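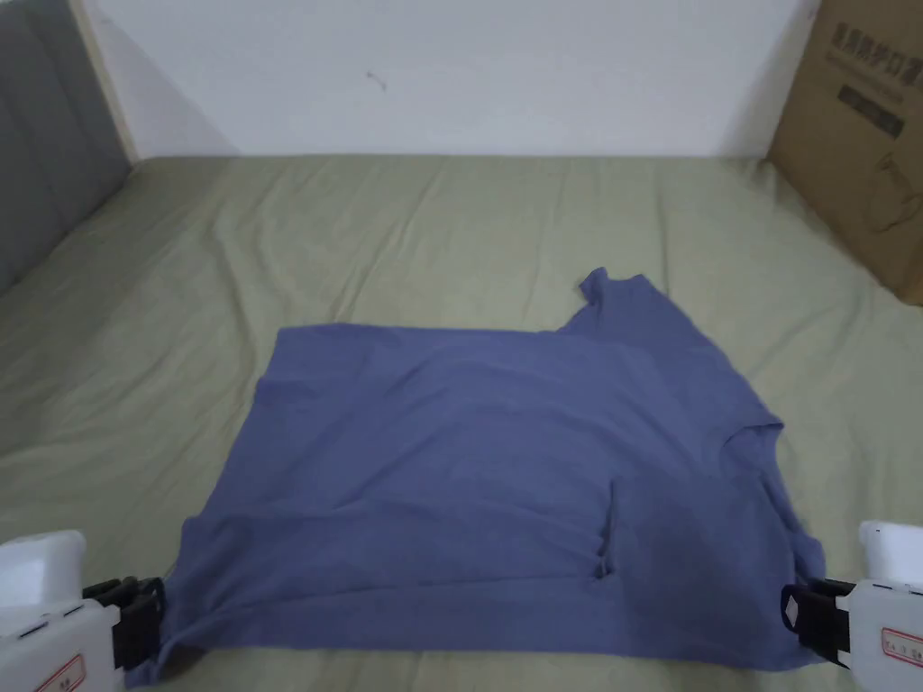
Open day: the bed station

Monday, July 26, 2021

Writing this up while my feet still hurt and before I forget who asked what. We had visitors from Wosenska in the morning and from Rinach after lunch, and I had the bed station for both, with Indira Marar taking over whenever my voice gave out (which it did, around three in the afternoon — note to self, bring lozenges in October).

The bed was a good choice. We went back and forth on it last week, and I was the one arguing for the table, so let me put down in ink that I was wrong. People understand a bed. They walked up, saw the green sheet and the blue T-shirt and the two grippers, and started telling me how their mothers folded shirts. One very kind gentleman from Rinach went on about collars for so long that the next group had to stand behind him, and I didn't have the heart to stop him!

For the talk I started with the hem. Take one bottom corner in each gripper, draw the hem fairly taut, and stop there for a minute so everyone can look at what the rest of the shirt is doing. It's the best teaching moment we have. The hem looks tidy and the top is a muddle, with a sleeve poking up wherever it likes and a layer doubled under near the middle, and you can ask the visitors what they would do next. I got a different answer from nearly everyone. Several wanted to shake it out. A young woman from Wosenska wanted to let go of the right corner and smooth the tucked part first, and I'd like us to try her way properly on the Momon set before the week is out.

I let visitors try the grippers themselves in the second half of each session. The squeeze is stiffer than people expect, and they tend to pinch too deep and catch the sheet along with the shirt. Telling them to come in low and flat helped a little. Showing them helped much more. 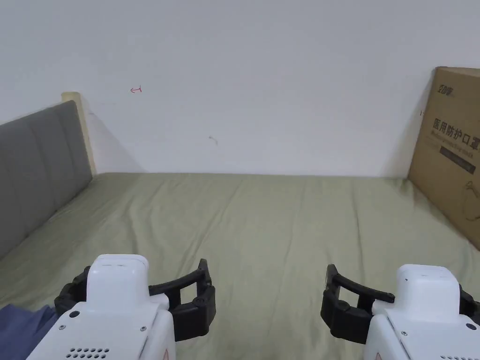 Clearing the middle of the sheet between turns was Indira's idea, and it made a real difference to the pace. With a bare stretch of green to start from, each person knew where to work and I didn't have to explain over and over which piece was theirs. The sheet does creep and wrinkle with all the leaning, so whoever runs this next should pull it flat at the breaks.

Numbers for the log: the episode counter stood at 473 when we opened and 481 when I shut it down. Sessions were 60 minutes each, which felt right for the morning and too short for the afternoon, what with the collars.

Things to sort out:

Ask Rosser if we can have a second shirt in a lighter color. From the back row the folds in the blue one are hard to make out.

Print the talk notes bigger. I was squinting.

Send the Rinach people the reading list I promised them — Indira has the addresses on her clipboard.

Indira thinks we should do towels next time. I'm still for shirts, but we'll talk it over on Thursday.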